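**Why was the Grodex table-clearing task pulled?**

It failed 8 of 90 simulated runs, all on the left arm. Rutel calls that noise.

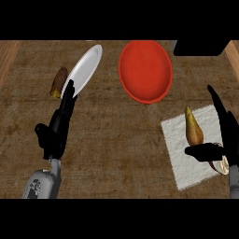
Rutel's log for run 242 says "plate secured." I don't buy it. The plate is tipped up on its rim with the left fingertips against its lower edge, and I wouldn't call that a grip.

Hema Nair has asked for the contact forces. We're still waiting.
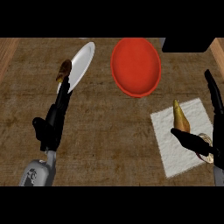 **Is the right arm cleared?**

No. Ayana Chala wants it retested too.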